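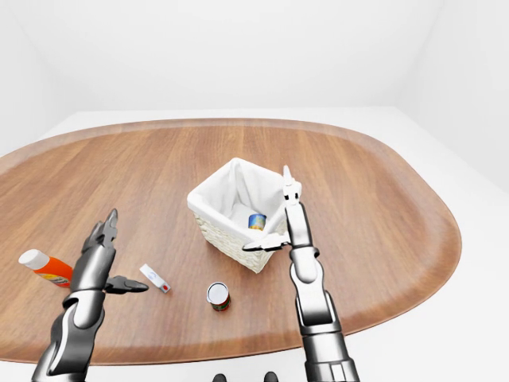 Re: finish on oval tops, rim checking
Sunday, March 14, 2021

Kwabena Essien wrote:
> The Brevside tops keep opening along the rim by
> December. Is 12 percent moisture too high at glue-up?

Yes, for a heated room. The field runs across the long axis less predictably than the rim does, so the joint takes the load.

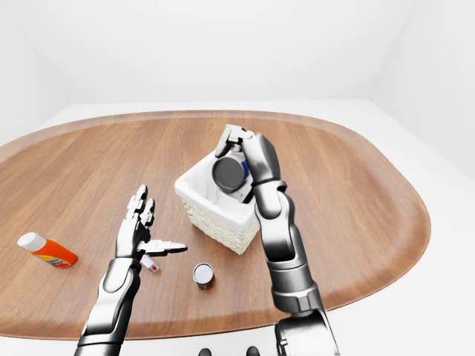

Ardeleanu ships at 12 as well — I would hold the blanks until they read eight, then cut the rim.

Grain direction matters at the rounded ends, where the rim crosses end grain.

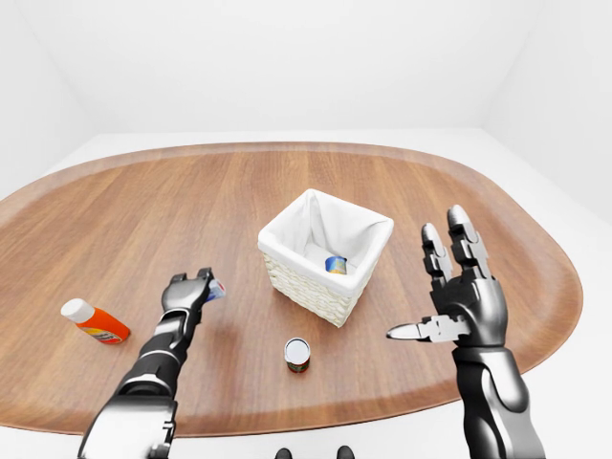
Oval top, grain running lengthwise.

On finish, I get fewer checks with Pornix on both faces. Coating only the upper face lets the underside move on its own. Leave slots in the apron for the screws.

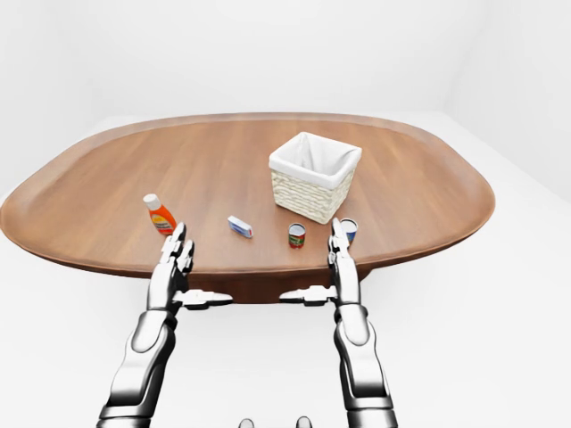
Oval table, rounded rim at the near edge.

Send your meter readings before you order more stock.

Veronica Sandu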